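How to work out where a house or farm name comes from

Place name books are wonderful for towns and villages, but they usually stop well before they get to your own front gate. Old house, farm and field names are left to the rest of us, and I think they're the best fun of the lot! You need some patience, a few old maps and a stack of paper slips.

Start with the name as it is now
Write it down exactly as it's spelt on the gate, then say it out loud. Ask an older neighbour to say it too, before you tell them how you pronounce it. My first try was a farm called Stasley. Everybody on the lane said "Stazzly", and that one sound helped me later when I met the spelling Stazeley on a tithe map.

Collect every spelling you can
Go backwards in time, one source after another: modern map, older map, census, tithe apportionment, parish register, manor court roll if you're lucky. Put each spelling on its own slip with the date and the place you found it. Don't tidy anything up. A clerk's odd extra letter may be the very bit you need. I ended up with 33 slips for Stasley, and 7 of them were from before 1700 (I danced round the kitchen).

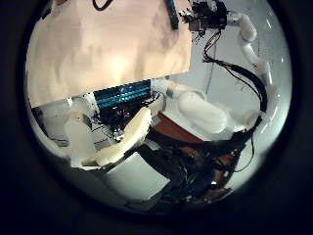

Beige wall and light grey wall, side by side.

Put the oldest first
Line the slips up by date and read along them. The earliest spellings deserve the most trust, as later ones have often been bent to look like a word people knew. If the ending is -ley, you may have Old English leah, a wood or clearing. But check! Plenty of modern -leys began as something else, and a Victorian builder could stick one on any villa he liked. When two early spellings disagree, keep both in play and look for a third.

Look at the ground
Now go for a walk. A name that seems to mean "stony clearing" ought to have stones near it, or at least have had them once. Take the map, look at the slope, the soil and the water, and note what you find on the back of the slip. 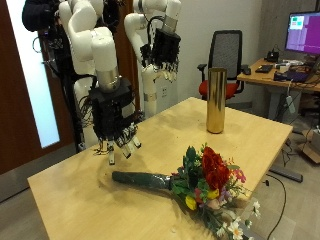

Sorting the slips is the part I look forward to most, and it goes better with plenty of room. Lay them in rows, one row per century, and leave gaps for what you haven't found yet. On a light wooden table like the one in the photo, white paper can get a bit lost, so I use pale blue slips for maps and pink for parish records. It's lovely to see the colours change as you go back!

Watch for borrowed names
Some houses were named after a holiday, a ship or a battle. If the first record is later than 1850 and nothing on the ground fits, try this before you reach for Old English. I spent 8 evenings on a cottage called Istusska, hunting for roots in three languages, and I still only have "probably borrowed" written against it.

Write it up
Give your best explanation, list every spelling with its source, and say how sure you are. "Possibly" is a perfectly good answer. Then send a copy to your local record office, where the next person to live behind that gate can find it.

Last updated 9 April 2026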